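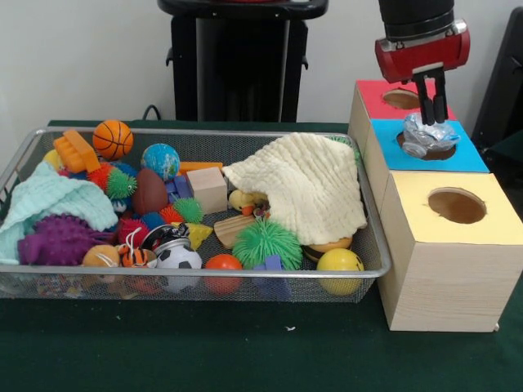 색지 덮개 상자에 물건을 넣는 분류 과제. 파란 상자 구멍 위의 그리퍼.

홈 > 교육용 장비 > 동아리·대회 > 분류 과제 세트

Tundden 분류 과제 세트 (동아리용)
공급: Dukport 교육장비
공유 22 댓글 2

로봇 동아리를 맡은 선생님들께 이 세트를 권할지 말지, 저희도 내부에서 꽤 오래 다퉜습니다. 구멍 뚫린 상자 세 개와 철망 바구니, 여기에 담을 잡다한 장난감이 전부인 물건을 '인공지능 융합 교육 솔루션'이라고 부르는 카탈로그가 시중에 많습니다. 저희는 그렇게 부르지 않겠습니다. 바구니에서 물건을 집어 상자 구멍에 넣는 연습용 소품입니다. 그 이상을 기대하신다면 다른 페이지를 보시는 편이 낫습니다.

구성
- 상자 3개. 윗면에 색지를 붙이고 둥근 구멍을 냈습니다. 색지는 소모품이라 한 학기를 넘기기 어렵습니다.
- 금속 철망 바구니 1개
- 물체 묶음. 공, 돌기 달린 고무 장난감, 블록, 뜨개 담요 등 82점
- 진한 녹색 테이블보
- 과제 카드와 채점표 (한국어, 인쇄본)

로봇 팔과 그리퍼, 제어기는 들어 있지 않습니다. 문의의 절반이 이 문제라서 굵은 글씨로 쓰고 싶은 심정입니다. 동아리에 이미 팔이 있고, 두 손가락 그리퍼가 달려 있고, 학생들이 최소한 좌표 이동까지는 해 본 상태여야 쓸모가 있습니다.

무엇을 배우는가
판매 자료라면 여기서 창의력과 협동심이 나올 차례입니다. 상자와 장난감이 그런 것을 가르친다는 근거를 저희는 본 적이 없습니다. 학생들이 확실히 하게 되는 일은 훨씬 지루합니다. 카메라 위치를 다시 맞추고, 집는 높이를 조금씩 바꿔 보고, 실패한 시도를 표에 적습니다. 공이나 나무 블록은 그래도 다룰 만합니다. 담요처럼 늘어지는 것, 구겨진 포일처럼 잡을 때마다 모양이 변하는 것에서 대부분의 코드가 무너집니다. 구멍 위까지 잘 가져가 놓고 손가락을 벌렸는데 물건이 구멍 가장자리에 걸쳐 버리면 이것을 성공으로 칠지 실패로 칠지부터 정해야 합니다. 채점표에는 '절반 이상 들어가면 인정'이라고 적어 두었지만, 그 기준이 옳다고 우길 생각은 없습니다. 동아리에서 바꿔 쓰십시오.

대회 준비용으로 쓰시려는 분께
Kiso 학생 로봇 대회의 분류 종목을 염두에 두고 문의하시는 분이 많습니다. 규정이 해마다 달라지므로 이 세트로 연습하면 점수가 오른다는 말씀은 드릴 수 없습니다. 또 상자 순서를 외운 프로그램은 배치만 바꿔도 엉뚱한 곳에 물건을 떨어뜨립니다. 시연 영상 한 편이 매끄럽다고 해서 믿지 마시고, 물건을 뒤섞은 다음 다시 돌려 보라고 하십시오. 저희 시연도 마찬가지로 의심하셔야 합니다.

Layug 로봇반의 9월 수업에서는 과제를 두 단계로 나눴습니다. 처음에는 바구니에 물건을 드문드문 놓고 집기만 시켰고, 익숙해진 뒤에야 가득 채웠습니다. 물건이 서로 눌리고 천 밑에 숨기 시작하면 인식이 급격히 어려워집니다. 성급하게 처음부터 다 쏟아붓는 반이 많은데, 그러면 두 시간 내내 오류 메시지만 읽다가 끝납니다.

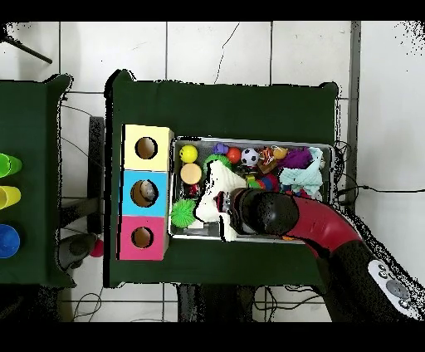
Imelda Bautista는 세트 자체에는 불만이 없지만 과제 카드가 너무 쉽다고 했다. 카드 세 장은 첫날 끝나 버렸고, 그 뒤로는 학생들이 직접 만든 과제가 더 나았다는 것이다. 차라리 카드를 빼고 값을 내리라는 의견도 남겼다.

일리가 있어서 카드 없는 구성도 준비하고 있습니다. 값이 얼마나 내려갈지는 아직 정하지 못했습니다. 인쇄비가 생각만큼 크지 않아 실망하실 수도 있습니다.

설치와 보관
책상 하나를 통째로 차지합니다. 팔이 닿는 범위 안에 바구니와 상자가 모두 들어와야 하므로 구입 전에 종이로 자리를 잡아 보시기 바랍니다. 바닥으로 내려오는 케이블은 학생들이 다니는 쪽을 피해 정리하십시오. 구성품은 상자 하나에 다시 들어간다고 설명서에 적혀 있는데, 담요를 꾹 눌러야 들어갑니다.

주문 안내
학교당 최대 2세트까지 받습니다. 낱개 물체는 따로 팔지 않으며, 잃어버린 물건은 문구점에서 비슷한 것을 사다 채워도 과제에 지장이 없습니다. 색지도 마찬가지입니다. 개봉 후 반품은 물체가 모두 있을 때만 가능하니 뜯자마자 목록과 대조해 두십시오.

댓글 2

Felicidad Saludo
팔이 없는 줄 모르고 주문할 뻔했습니다. 저희는 고민 끝에 한 세트만 사서 두 조가 번갈아 쓰고 있는데, 기다리는 조가 할 일이 없는 게 문제네요. 시뮬레이션 파일은 안 주시나요?

Dukport 교육장비
시뮬레이션 파일은 없습니다. 만들 계획도 현재로서는 없습니다. 기다리는 조에는 채점을 맡기는 방법을 권합니다.

이전 상품 | 목록 | 다음 상품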